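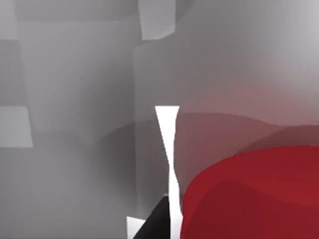 How often should you descale a kettle in a hard water area? Every six weeks if it's used daily, and sooner if you see flakes in your tea.

I use citric acid. One spoonful in half a kettle of water, boil, leave for 14 minutes, pour away, then rinse twice.

Vinegar works too but the kitchen smells of it all evening.

Nerys Landeg asked about filter jugs. We've had one in Mostyn since March and the scale builds up more slowly. Still needs doing.

Shower heads tomorrow.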